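Palaeography and Classical Languages Workshop
Notebook entry, July
Entered by Suleiman Okeke

Transcription of the Parry glossary, second pass

Work resumed at 9:30 on the Latin and Old English glossary in the Parry bequest. The first pass, completed last term, yielded 596 entries. The second pass is confined to those lemmata where the two transcribers differed, and to the gatherings in which the Old English gloss is written above the Latin in a smaller hand.

Leaves 11 to 13 were read today. The ink on leaf 11 is sound. On leaf 13 the outer margin has been trimmed by a binder and the ends of several glosses are lost. It was agreed that lost letters will be supplied in square brackets only where the word is attested elsewhere in the glossary itself. Conjectures drawn from printed dictionaries are to be placed in the notes field and are not to enter the transcription.

Points of reading

The abbreviation stroke over final vowels continues to be expanded inconsistently. The Prosia working file has it as -m throughout, whereas the earlier Lirnton typescript expands to -n before a following dental. The manuscript gives no warrant for the distinction. All instances will be expanded as -m, with the expansion in italics.

The gloss to "cucurbita" on leaf 12 was read as hwerhwette by the first transcriber and left blank by the second. Under raking light the initial hw is clear and the double t is probable. The reading is accepted with a query. Colleagues are reminded that the word is normally taken as "cucumber", and that the translation column should not be harmonised with the Latin on that account. The glossator's equivalences are evidence in their own right.

Wynn and thorn have been confused at least twice on leaf 12, both times in the first transcription. Anyone checking that transcriber's later leaves should look at the descender before accepting either letter. The ascender on thorn is short in this hand and is easily missed in the reduced-size copies. Full-size copies are in the second drawer of the plan cabinet.

Encoding

The Druvano template now accepts interlinear glosses as a separate layer. The earlier practice of entering them in the main line, preceded by a slash, is discontinued. Files already submitted in the old form need not be returned; they will be converted centrally. The slash is still to be used for line ends.

Outstanding

1. Check the Greek words in Latin characters on leaf 11 against the list kept with the typescript. The spelling "cinamomum" should stand uncorrected.

2. Confirm whether the marginal cross on leaf 13 is in the glossator's ink or is a later reader's mark.

3. Circulate the revised expansion rules to the undergraduate readers before they begin leaf 14. They are to be allowed 30 minutes at the start of the session to read them through. 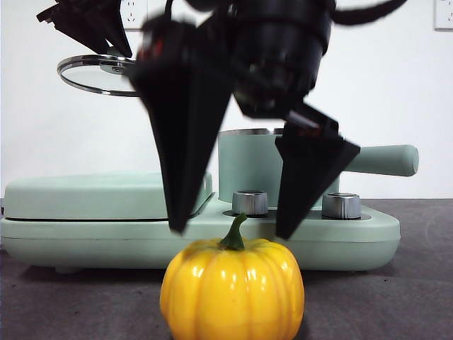
Recent entries
- Parry glossary: first pass completed
- Notes on the Lirnton typescript and its compiler
- Reading group: Aldhelm's riddles, session notes
- Druvano template, changes to the gloss layer
- Handling of trimmed and damaged margins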